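Step 4. Hanging the Sheet Behind the Table

1. Push the table up close, so the hem of the sheet meets its back edge.

2. Hang the sheet and let the sides drop in soft folds – a few old creases won't hurt a bit, so please don't fret over them.

3. Now hold your open hand, palm down, over the tabletop and look for its shadow on the wood.

Note: Take your time with the lamp, it's worth it!

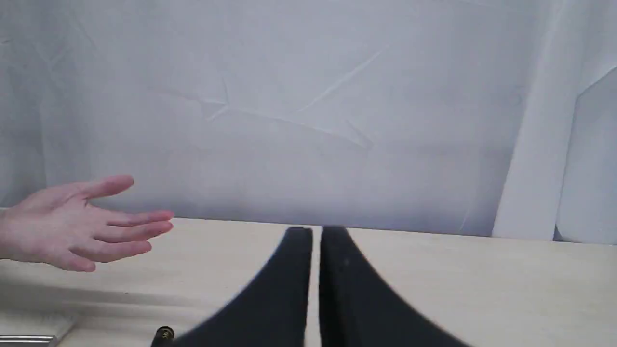 Fig. 4. Checking the shadow by hand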